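Notes, week 4 – internal pressure and bounce (M. Agarwal)

A pressurized ball loses gas through its rubber wall. Rebound height falls with gauge pressure.

1. Coefficient of restitution: e = √(h₂/h₁). A tennis ball is the usual case.

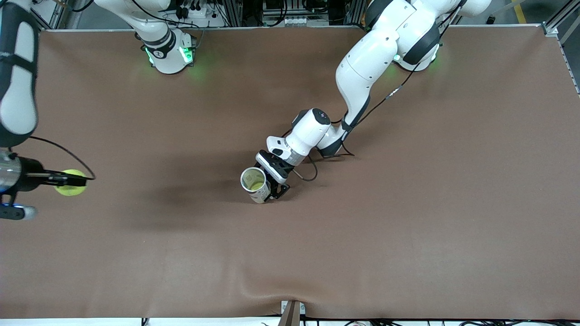 2. Permeation: flux scales with the pressure difference across the wall. A sealed can removes most of that difference.
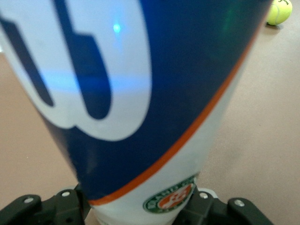 Once the seal is broken, the decay starts. Use Lodhi's table for wall constants – problem set due in February.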